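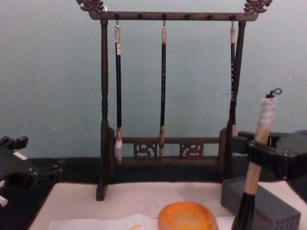
Getting a two-armed robot ready for an open day takes a good deal more thought than getting it ready for ordinary lab work, and I wanted to write down how we go about it at Sadamstead while it's all still fresh, because every fall somebody new inherits the job and comes knocking at my door with the same worried face. Our demonstration is putting calligraphy brushes on a rack. It sounds like a small thing, and it is, but visitors love it! The brush in the right gripper has a dark loop of cord at the end of its handle, the rack has little metal hooks under the top bar, and anybody from a grandmother to a first grader understands right away that the one has to go over the other. You don't need a poster for that.

Picking the task

Choose something a stranger can follow from across the room with no explanation. We used to show our Steter arms sorting fasteners into bins, and people would watch politely for a moment and drift off toward the cookies. Then Inna Chornovol, who paints in her spare time, suggested we try her brushes, and we've stayed with it ever since. A good demo task has a clear finish (the brush hangs there by itself, the gripper lets go), it has a moment where it might go wrong, and it uses something nice to look at. Our rack has carved dragon heads at both ends of the top bar, and I would guess half of the conversations I have on open day begin with those dragons and only get around to robots later on. That's fine with me.

Setting the table

Give yourself the whole afternoon before. I know you'll think you can do it in the morning, and I thought so too, and I was wrong.

1. Put the rack down first and build everything else around it. Both arms should be able to reach every hook you plan to use without stretching. Move the rack, not the robot.

2. Mark where the feet of the rack go with a bit of tape. Somebody will bump that table. Last year it was me.

3. Lay out a big white sheet in front of the rack. It protects the table and it also makes a dropped brush easy to spot.

4. Have a plain wall behind you if you possibly can. A black brush handle against a cluttered shelf disappears, both for the audience and for the cameras on the arms. Ours is a pale blue-gray, which we got by pure luck, and it does the job beautifully.

5. Keep a few brushes already hanging. An empty rack looks like nothing has happened yet, and the ones on display show people what the finished job looks like. Don't fill every hook, though, or you'll have nowhere to go!

6. Save a little tissue for wiping up. Color gets on everything sooner or later.

Practicing the hang

The person at the controls should practice until it's boring. We ask for 24 clean hangs the day before, and we do mean clean, with no nudging by hand. Narayanan Chowdary taught me most of what I know about this part, so let me pass along his way of doing it.

Grip the brush on the handle, well below the cord, and close the fingers gently. A calligraphy brush is lighter than you'd expect and a hard squeeze will make it spin. Once you have it, bring it up nearly vertical and then stop for a breath. That little stop is for you, so you can look at the loop and see which way it has curled. A loop that stands open is easy. A loop that has flopped over flat needs to be opened again, and the free gripper is the right tool for that, so don't park it too far away. I keep mine out to the left and a little low, empty and waiting.

Then come in from the side of the hook, raise the loop above it, move across, and lower. Lower slowly! When the cord takes the weight you'll notice the handle settle. Open the fingers just wide enough to clear the handle and back straight out toward yourself. Most of our tangles have come from backing out at an angle and catching the neighboring brush on the way, which sets the whole row swinging. If that happens, wait for it to quiet down. People don't mind waiting as long as you tell them what you're waiting for.

Try the hooks near the middle before the ones beside the posts. A hook close to a post leaves very little room for the gripper, and I'd hold that one back for late in the day when your hands are warmed up.

Running the day itself

You want two people at the table, one driving and one talking. Please don't try to do both. Marion Laing is our best talker, and her trick is to ask the visitors to guess which hook comes next before the arm gets there. Switch places every half hour, even if the driver says they're fine.

Put down a rope or a line of tape and keep everyone behind it, staff included, whenever the arms are powered. The talker holds the stop button the whole time. If someone would like to try driving, finish the hang you're on, bring both arms back from the rack, and let them practice the open and close of a gripper with nothing in it before they go for a brush. Children under 6 can sit with a parent and work the gripper only.

Bring spare brushes. Cheap ones will do for visitors, and you can keep the pretty ones on the rack. It's also worth having a second roll of tape and some extra cord in your pocket for loops that come undone. Oskari Nieminen ties ours with a double knot and a dab of glue, and I can't remember when we last lost one.

When it goes wrong

It will, and you should let people see it. A brush on the floor gets a bigger "ohh" than any brush on a hook, and then they're rooting for you. Pick it up, say what slipped, and go again. If the same hook gives you trouble three times running, move on to another one and sort it out at lunch. Check the tape under the rack first, then the grip, and only then start fooling with the settings.

Putting everything away

Power down the arms before you touch the rack. Take the brushes off by hand, wipe the handles, and hang them in the cupboard by their loops, tips down, the same way they hang on the rack. The big white sheet can be rolled up if it's clean. Leave the tape marks on the table until the last family has gone home, in case somebody turns up at the door asking to see it one more time. We've powered back up for them more often than I'd like to admit.

Sadamstead Open Workshop | Questions: ask for Wilma Paterson at the front desk | Copyright 2018 | Back to top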